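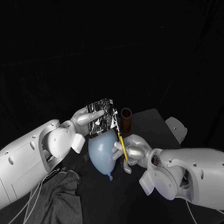 Bancada 2, duas mãos: pacote metalizado na esquerda, lápis na direita, balão por baixo do pacote.

Última atualização: 2026-10-07

Paragem de software não chega à mão direita

Ensaio 53 da série de manipulação com objetos leves. Pedi paragem pelo botão do Postano com as duas mãos carregadas. Os dois braços pararam. A mão esquerda manteve a força, como deve. A mão direita continuou a fechar sobre o lápis até o controlador da própria mão cortar por sobrecorrente, erro 1064. Cortei a seguir pelo botão físico e a mão perdeu a força. Ninguém tinha as mãos dentro da zona.

Primeira suspeita: o cabo da mão direita. Já em setembro tivemos perdas de comunicação desse lado e trocou-se a ficha do punho. Abanei o cabo com o braço em repouso e a mão sem carga, uns minutos, sem uma única perda no registo. Medi continuidade nas duas pontas e está bem. Não é o cabo, ou pelo menos não é só isso.

Segunda suspeita: o firmware. As mãos são Nirkirent iguais, mas a direita veio da reparação com uma versão mais recente. Na versão antiga, a mão que recebe "parar" congela o último alvo de posição. Na nova, congela o último alvo de força, e se o alvo ainda não foi atingido a mão continua a fechar até lá chegar. Com o lápis inclinado entre os dedos o contacto é mau, a força medida fica abaixo da pedida e os dedos continuam a apertar. Bate certo com o gráfico: a corrente do indicador sobe sempre depois da paragem, sem patamar.

Repeti três vezes sem o balão na mesa, com a mesma pega no lápis. Falhou nas três. Com um cilindro de espuma de 23 mm não falhou, porque a força pedida é atingida antes de eu carregar no botão. Isto explica por que motivo nunca demos por nada nos ensaios de aceitação, que foram todos feitos com a espuma.

O atraso entre o botão do Postano e a paragem dos braços anda por cerca de 136 ms. Está dentro do que a Tradard indica para os braços e não tem relação com o problema, mas fica anotado para não se medir outra vez.

O que preocupa mais é a documentação interna. Na nossa folha de segurança da bancada está escrito que a paragem de software imobiliza "braços e mãos". Para a mão direita isto é falso neste momento. A força não é grande, mas chega para entalar um dedo a sério quando alguém está a recolocar um objeto entre ensaios, e é isso que fazemos o dia inteiro. A Noemi Testa leu a folha comigo e concorda que a frase tem de sair já, mesmo antes de haver correção.

Até nova indicação:
- Recolocar objetos só com o botão físico premido. A paragem do Postano não conta.
- Ao rearmar, confirmar que o alvo de força da mão direita está a zero. O Postano guarda o último valor e volta a enviá-lo.
- Nada de pegas finas (lápis, varetas) com a força acima do nível baixo.
- O limite de sobrecorrente da direita fica reduzido para metade. Pode deixar cair objetos mais pesados, paciência.

Tentei voltar à versão antiga do firmware. O carregador recusa a imagem, diz que a placa é incompatível. A placa pode ter sido substituída na reparação sem isso vir na guia. Escrevi à Nirkirent com o número de série e o registo do ensaio em anexo.

Alternativa do nosso lado: ao receber a paragem, o Postano lê a posição atual dos dedos e envia-a como alvo de posição antes do "parar". Testei à mão na consola, uma vez, e os dedos ficaram quietos. Falta ver o que acontece se a leitura vier atrasada. A Noemi fica com o teste, eu mudo a folha de segurança e colo uma cópia na porta da sala Amato.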